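Chapter 9
Household Textiles: Fiber, Fabric, and Care

In this chapter you will learn to
tell natural fibers from manufactured ones
explain how yarn and fabric structure affect wear
read the fiber content and care labels on clothing and bedding
plan the care of the textiles in one household

Key terms: staple, filament, yarn, warp, weft, knit, finish, thread count, shrinkage, colorfast

Parviz Taheri runs the linen room at the Fullham, a small hotel with 14 guest rooms. When he took the job, the sheets came from three suppliers and nobody had kept the labels. Some had gone thin in the middle after one winter. Others had pilled so badly that guests complained. A few of the oldest were still in good shape. Taheri cut a sample from each worn-out sheet, pinned it to a board, and began writing down what it was made of, how it was woven, and how it had been washed.

By July he had enough on the board to place a new order. He bought plain-weave sheets in a cotton and polyester blend for the beds and kept pure cotton for the towels. He also lowered the dryer setting. The questions he worked through are the ones this chapter takes up, and they apply to a household closet as much as to a hotel.

Textiles are all around us, and most of us handle them without much thought. A shirt, a dish towel, a curtain, and a mattress cover may all contain cotton, yet they behave differently when they are pulled, rubbed, soaked, or heated. To understand why, we look at a textile on four levels: the fiber, the yarn, the fabric, and the finish.

Clothing makes a good starting point. A T-shirt is a knit, built from loops that open and close as the body moves. The same looped structure lets it stretch out of shape if it is hung carelessly while heavy with water. Trim at the neck or sleeves may be a different color or a different knit from the body, and the two parts may not shrink by the same amount.

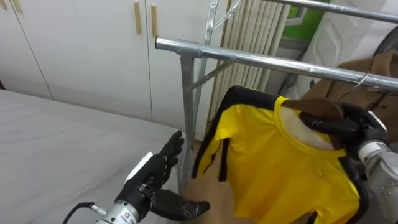 9.1 Fibers

A fiber is the smallest visible unit of a textile. Short fibers, such as cotton and wool, are called staple. Long continuous fibers are called filament. Silk is the only natural filament in common use, while manufactured fibers can be made in either form.

Cotton is mostly cellulose. It takes up water readily and is stronger wet than dry, so it stands up well to repeated washing. Linen, from the flax plant, shares these traits but creases more sharply. Wool is a protein fiber with a scaly surface. Heat, moisture, and rubbing together cause the scales to lock, and the fabric felts.

Polyester and nylon take up very little water. They dry quickly and hold their shape, but they can also hold on to oily soil and build up static. Blends are made to share the strengths of two fibers. A label reading 100 percent cotton means that no other fiber is present. It says nothing about the quality of the cotton — a point that shoppers often miss.

9.2 Yarn and Fabric

Fibers are twisted together to form yarn. A tight twist gives a strong, smooth yarn, and a loose twist gives a soft one that is more likely to pill. Yarns are then woven or knitted. In a woven fabric, warp yarns run the length of the cloth and weft yarns cross them at right angles. Plain weave passes each weft yarn over one warp yarn and under the next. Sateen lets yarns float over several others, which gives a smooth surface that snags more easily.

Bedding shows how structure meets use. A fitted sheet is under tension at its corners and rubbed over most of its surface, so it often wears out before the flat sheet bought with it. A pillow cover takes up skin oils and needs frequent washing. In a plaid, the pattern may be woven from colored yarns or printed on finished cloth. Turning the cloth over usually settles the question, as a print tends to be paler on the back.
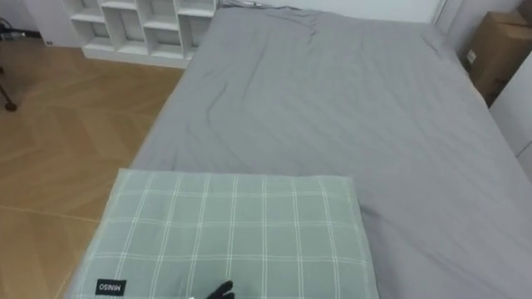 201

Thread count is the number of warp and weft yarns in one square inch of fabric. Higher counts can mean finer cloth, but the figure is useful only when it is honestly taken. Some sellers count each strand of a plied yarn separately, and the number on the package rises with no change in the cloth.

Before You Read On

Choose one sheet or towel from your home. Copy its fiber content and care instructions into your notebook. Look at the cloth through a hand lens and sketch the way the yarns cross or loop. Keep the sketch; you will need it for the shrinkage test in Section 9.4.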